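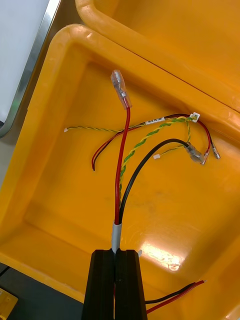 The harness shop at Prudden takes up the back half of a former shoe warehouse. Most of what leaves it goes into small appliances and carts: short bundles of wire, sleeved at one end and fanned out at the other, each branch finished with whatever the customer's board or switch needs. The woman who runs the finishing bench has been there since the company moved in. She agreed to talk on the condition that her name stay out of it, as she doesn't like seeing it in print.

She started at Gunn, stripping wire by hand, and came over when Prudden was hiring for a second bench. The first week she was given a tray and a drawing and told to match one to the other.

"The drawing is flat," she said. "Everything on it is a straight line with a number on the end. Then you look in the tray and the wires have gone wherever they want. You have to learn to read one from the other."

Her trays are yellow plastic with rounded rims and sloping sides. She asked for a light color years ago. The old ones were dark gray, and a black wire would disappear against the floor of the tray. Yellow has its own trouble with yellow wire, she said, but the yellow is usually twisted with green, and the green shows up fine.

A typical piece for her bench has a red wire and a black wire, each ending in a female spade connector with a clear sleeve. She likes the clear ones. "With a colored sleeve you're taking somebody's word for the crimp. With these I can tilt it to the light and see the metal." If the insulation stops too far back, or strands are sticking out beside the barrel, the end is cut off and done again. She allows 2 redos on a wire before it gets too short for the drawing and the whole wire has to be replaced.

The thin twisted pairs take longer. Green and yellow run out to small white plugs, and red and black go off on their own. Some ends are left as bare pins for the customer to seat in a housing at their plant. Jorkent, the shop's oldest account, prefers it that way. She doesn't, because bare pins catch on everything and bend.

"I tell people to lay those down last and pick them up first," she said. "If two pins are lying close together, don't drag anything across them."

Twisting is done by a hand drill with a hook in the chuck. Too loose and the pair opens up as soon as it goes around a corner. Too tight and it kinks, and a kink near a plug will pull on the contacts. She counts the turns on the first pair of the day and does the others by feel.

The gray sleeving goes over the trunk, where the branches come together. It keeps the base of the bundle in one piece and gives people a place to take hold of it. Lifting a harness by a branch is the quickest way to get sent back to the training table. She has sent people back for it in their fifth month.

Labels are wrapped around the wire once the ends are finished. The print is tiny and she uses a magnifier on a stand to check it. Last October a roll came in with two characters swapped, and 300 pieces were labeled before anyone held one up against the order. She and 5 others spent a day and a half peeling and relabeling. They now check the first label off every roll and tape it to the work sheet.

Asked about testing, she pointed to the next bench, where a Zako tester beeps all afternoon. Every branch is plugged in and checked for continuity before the harness is bagged. She doesn't think much of people who lean on it. "It tells you the wire goes from here to there. A bad crimp can pass that. Then it sits in a machine that shakes for a year."

Scuffed trays stay in use. Cracked ones are thrown out, as a sharp edge can nick insulation, and she runs a thumb around the rim of each one when she wipes them down at the end of the shift. She had a stack waiting for her when we finished, and she went back to it.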